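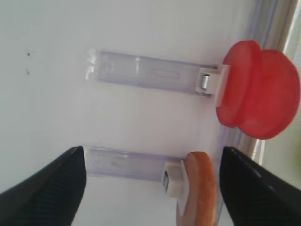

I've had the Zodden food dispenser kit on my table for most of August now, and I keep meaning to write it up properly, so let's have a go. If you've not come across it, it's a set of spring-loaded trays for people who want to practise robot pick and place on something a bit more cheerful than wooden cubes (I have so many wooden cubes). You load pretend food in one end, the arm comes along and takes a piece, and the pusher is meant to shuffle the next one forward. The trays themselves are see-through plastic with a faint purple tinge, and each has a chunky white block on it with a little silver pin set into it, with the food sitting up against the block. Mine has had a shiny red thing on one tray and an orangey-tan thing on the next, and I still call them "the red one" and "the bready one" in my notes, which tells you how scientific I am.

Price first, as that's what everyone emails me to ask. The basic kit was £104 from the Weldu shop, with delivery on top, and it took 6 days to reach Dalledham. You can get a bigger box with more food in it but I'd say start small! The extra food is nice to have, but I've not once run out.

Putting it together took me 21 minutes with a cup of tea on the go. The instructions are all drawings and they're fine, apart from the page about the pushers, where I had to turn the sheet round twice before I saw which way up the block went. If yours feels stiff, slide it off and try it the other way before you start forcing it. I forced it. There's a scratch on that tray now.

I set everything up for burgers in the end, mostly because my nephew was visiting and wanted to be served one by a robot. You need to leave more room between the trays than you'd think. Open grippers are wide, and my first layout had them far too close together, so every time the arm went down for one thing it gave next door a nudge as well.

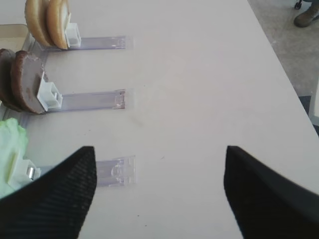

Buns are the easy bit. They stand up nicely and they're thick enough that you can be a touch off and still get hold of one. Patties are nearly as good, although if the gripper comes in at an angle it likes to grab two at once, and then you have a double burger whether you ordered it or not. Lettuce is where I lost an entire evening. It's floppy and frilly and never sits the same way twice, and I was still there at 11pm telling a leaf off.

Rocío Aravena from our Miltumon meet-up lent me her notes, and her tip was to slow right down for the last bit of the approach and close the fingers gently. It helped a lot with the buns and a bit with the lettuce. I did 100 goes at the buns with her settings and was happy enough to stop fiddling, which for me is high praise.

Things I'd change: the trays are light, so they creep along the table if you bump them. I've gone for little dabs of sticky putty underneath, but some grippy feet in the box would have been lovely. I'd also like spare pins, as I'm forever convinced I'm about to lose one down the side of the radiator.

Would I buy it again? Yes, I think so, at that price and for the sort of pottering about I do. The nephew got his burger, minus lettuce, and has put in an order for next time with extra buns.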